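Gripper trial: second thoughts

Domingo Palma has spent most of August telling us that the Vadon two-finger gripper will replace the suction cup on the Pindbridge bench. We remain to be convinced.

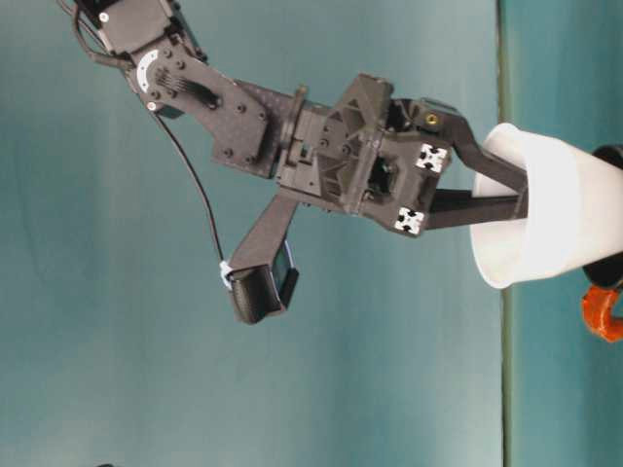 Suction has its faults, but Su-chen Sin can swap a worn cup in 2 minutes and go back to work. The Vadon needs its zero reset after every restart. It does have one good trick – with both fingers inside a white plastic cup, it can hold by spreading against the wall, and suction has no answer to an open mouth. Even so, 3 of Domingo's 17 test picks ended in a drop, and he chose the cups. He wants to order a second unit. We would like to see the Chuang controller tried first.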